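Calibrating a kitchen scale and correcting its readings

Applies to battery-powered digital scales with a single load cell. Mechanical scales need a different method.

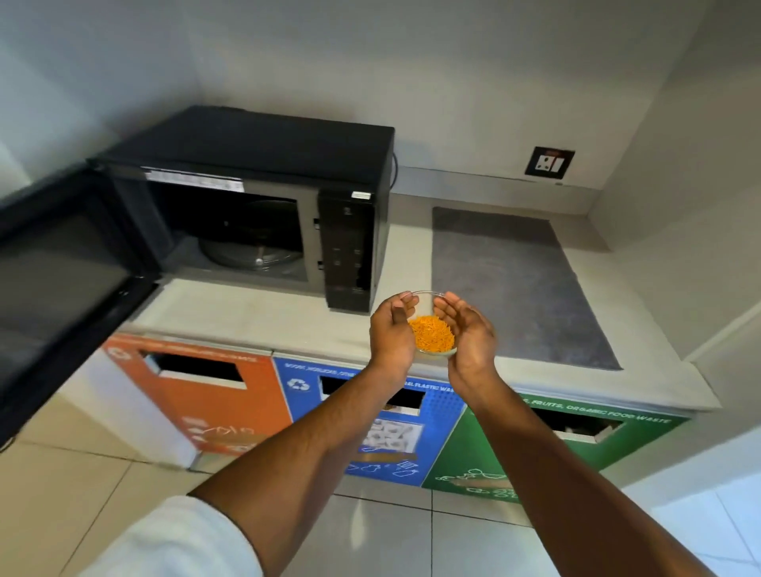
A domestic scale drifts for three common reasons: a weak battery, an uneven surface and a load cell that has been overloaded at some point. The first two can be corrected at no cost. The third can be measured and allowed for, but it cannot be repaired at home.

What you need

A reference mass of known value, ideally M1 class or better, between a third and two thirds of the scale's maximum load
A small spirit level
Fresh batteries of the type given on the compartment lid
A notebook or spreadsheet

Coins can stand in for a reference mass if they are unworn and you know the mint's stated weight. Packets of sugar or flour are not suitable, as the net weight is a fill target and the packaging adds an unknown amount.

Preparation

1. Remove the platform if it lifts off. Clean beneath it with a dry brush. Crumbs trapped between the platform and the housing carry part of the load and give low readings.
2. Fit the new batteries. Do not mix old and new.
3. Place the scale on a solid worktop. Check it with the level in both directions. Put card under the worktop appliance feet only if the scale has none of its own to adjust.
4. Switch on and leave the scale for two minutes. If it has come from a cold cupboard, leave it for half an hour.
5. Set the unit to grams. Many models calibrate only in grams and show an error code in any other unit.

Checking before you calibrate

Put the reference mass in the centre of the platform and note the reading. Remove it and confirm that the display returns to zero. Repeat until you have five readings. If they differ from each other by more than two display divisions, the fault is in repeatability and calibration will not help.

Next, move the mass to each corner in turn. A centre reading that is correct with corner readings that are wrong points to a bent platform support. Continue to use the scale, but load it centrally.

Calibrating

The key sequence varies. On the Zendik flat models, hold the unit key while switching on until CAL appears. On the Mulano range, hold tare for five seconds after the display has settled at zero. Both then show the mass they expect. Load exactly that mass, keep your hands off the worktop, and wait for the display to confirm. Do not substitute a different mass at this stage. The scale has no means of detecting the error and will store it.

Switch off, switch on again and repeat the five centre readings.

If there is no calibration mode

Work out a correction factor by dividing the true mass by the mean reading. Multiply later readings by this factor. With a 1300 g combination of masses and a mean reading of 1274 g, the factor is 1.0204. An ingredient that reads 328 g then has a corrected mass of 334.7 g.

A single factor assumes that the error is proportional to load. Test this with a second mass at the low end. If the two factors disagree noticeably, record both and use the one nearer to the quantity being weighed.

Notes on tare

Tare subtracts the container from the display, but the load cell still carries it. The container counts towards the maximum load. Heavy stoneware can use up a large part of a small scale's range. Most scales also ignore very slow additions near zero, so yeast and salt are best tipped in at one go or weighed separately on a fine scale.

Thodoris Tsolakis wrote in to say that his scale wandered by 13 g beside an induction hob and settled when moved along the worktop. Keep clear of hobs, fans and open windows during calibration.

Recheck after each battery change and after any drop. Write the reading and the month on a label underneath. The label on mine says August.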